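**Clelbridge, February:** Caseo Bulb Nursery opens its spring ordering early, and I couldn't wait to tell you

Hello, garden friends! I run Caseo, the little bulb and perennial nursery on the Flakov side of Clelbridge, and I'm writing this press release myself (you can probably tell) with a mug of tea going cold next to the keyboard. Spring ordering is open now, three weeks ahead of last year, and there are 20 varieties on the list that we've never sold before.

The big one for me is Rampersad, our new hellebore. It's a dusky plum single with a paler back to the petals, and it holds its flowers up so you don't have to lie down in the mud to see them. I've been growing it on in the cold frames for years and it has shrugged off everything, including the winter the hose froze solid and I forgot to put the fleece on. Plants come in 3-inch pots and most of them should flower for you next season. A few may sulk for a year first. Mine did! 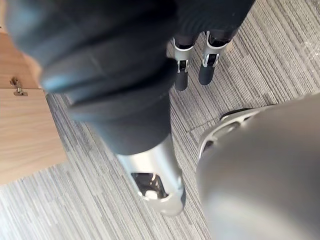
*Silver wrist segment, pointing down toward the carpet.*

Besides Rampersad, we have 13 new daylilies, mostly yellows and soft peaches, plus a handful of hardy geraniums for those dry spots under trees where everything else gives up. I've tried them under my own maple and they've filled in nicely, though the squirrels dug up one end of the row twice and I had to tuck some chicken wire over it. Please don't ask me to choose a favorite geranium. I change my mind every time I walk past them.

If you garden on heavy clay like we do in Clelbridge, work in some leaf mold before your plants arrive and go easy on the water until you see new growth. Every order comes with a planting card, and this year I made the type bigger, after a lot of (very polite) letters. 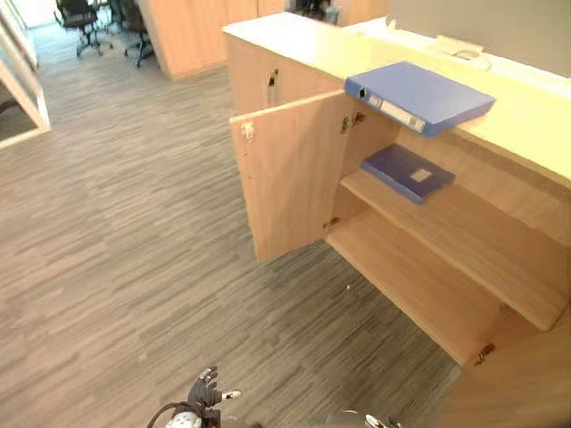 *Blue ring binder on the countertop, cabinet door open.*

Orders of $40 or more ship free, and we start sending boxes out in April, warmest zones first. If you're up north and your ground is still like a brick, leave a note with your order and we'll hold your plants in the cold frames until you're ready for them. You can also pick up at the nursery gate any morning after 9, and you're welcome to wander down and see the snowdrops while you're at it. They're just getting going along the fence and I'm already out there every day with my coffee.

Paper lists are free, just write or call the nursery and we'll pop one in the mail. Garden clubs and newsletter editors, please share any of this you like, and if you'd like a Rampersad to raffle off at your spring meeting, ask me before the end of March.

**Press contact:** Caseo Bulb Nursery, Clelbridge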